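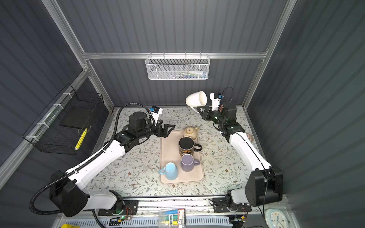 CLASHOLM, Jan 4, 2025 - The city's cup deposit plan is back, and the numbers behind it still don't add up.

Under the plan, cafes would charge a deposit on every takeout drink and hand it back when the cup is returned. Skanley, the company hired to run the program, says a test that began in August put 2,648 reusable cups into use and was "a clear success." Its summary runs 11 pages. Nowhere does it say how many of those cups came back.

Asked for that figure, the company said it was "still being checked." It has been still being checked since the test ended.

The city's report leans heavily on Riihimäki, the Finnish town, as a model. But the only thing it offers from there is a paragraph on how tidy the place looked to visiting staff - hardly proof of anything, and no help in guessing what people here will do with an empty cup and a bus to catch.

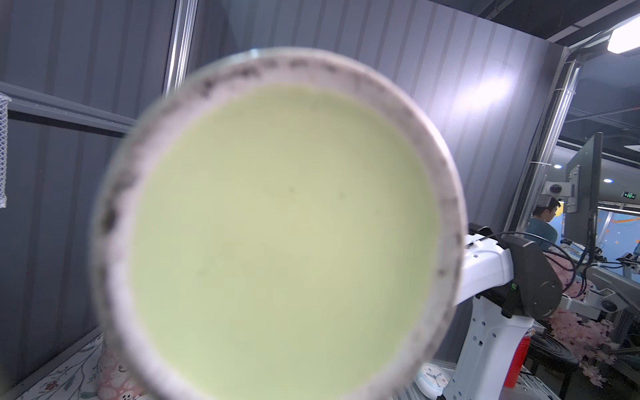 Then there is the survey. The city says residents "strongly support" the deposit. The poll reached 574 people, all of them signed up through Predeo, the app that would handle the refunds. People who had already downloaded a refund app turned out to like refunds.

Small cafes would have to find room for return bins, which the report prices at roughly $200 each. It does not say who pays for washing, or for cups that go missing. Two shops that took part in the test have since dropped out - the report lists them as "paused."

The council is expected to vote before spring. The full return data, according to the city, will be published after that.

Related
Clasholm recycling pickup moves to every other week
Bus fare app fees draw complaints
What happened to the downtown water fountains?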